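Haseven Wire Rack, black — 19 weeks of use
Review by Diễm Ngô

Score: good, with one reservation

The Haseven is a freestanding rack made of triangular wire frames that step down in size from back to front. It ships in one piece. There is nothing to assemble and no instruction sheet, only a card with the part number and a care note.

I paid $18 for it. The Cao rack it replaced cost less and leaned after a month.

Stability is good on a flat surface. The base wires are thin, so any warp in the table will show up as rocking. Mine had a slight twist out of the box, which I corrected by hand in a minute. The finish has not chipped at the joints.

Capacity depends on what goes in it. Folded napkins and thin hand towels sit between the frames without trouble. Thick, fuzzy cloths are harder: they catch on the wire tips and need to be lowered from directly overhead. 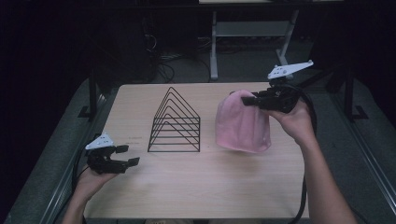

The smallest frame is the weak point. Anything soft and heavy slumps over it, and I now leave it empty. A wider gap at that end would fix this — the Zikance version has one, but it takes up more of the table.

Cleaning is a wipe with a damp cloth. I would buy it again at the same price.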